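Trailers Should Stop Using Third-Act Footage

June 23, 2018

The second trailer for Clukthorpe runs two and a half minutes and contains 17 shots from the last reel. I checked this against the finished film, which I saw at a preview last week. One of those shots is the final image before the credits.

The studio's position is that viewers don't remember individual shots. That may be true of a viewer who sees the trailer once. It is less true of one who has had it play before every feature since winter. By the time the captain steps onto the bridge at Panganiban, most of the audience knows she survives the crash, and the twenty minutes spent on whether she will are wasted.
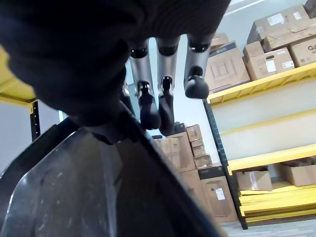 Editing practice is part of the problem. A trailer house usually gets an early assembly and is told to use the most expensive material. In a science fiction film the costly effects tend to be grouped at the end, so the trailer is too. Director Sombat Sangkhawat avoided this on Boter by delivering only the first forty minutes to the marketing team. The resulting teaser had no battle in it and no villain. It still opened on 2,377 screens and held its audience into a third week.

Chaiwat Thepsuriya, who cut the Jonine trailers, has argued that a slow first act can't sell a ticket. I would answer that a first act unable to supply ninety seconds of usable footage has a script problem, and moving the ending forward does not fix it.

A contract clause would be enough. Directors already negotiate final cut and running time. They could also set a cutoff point for promotional footage, and the halfway mark seems a fair place to start.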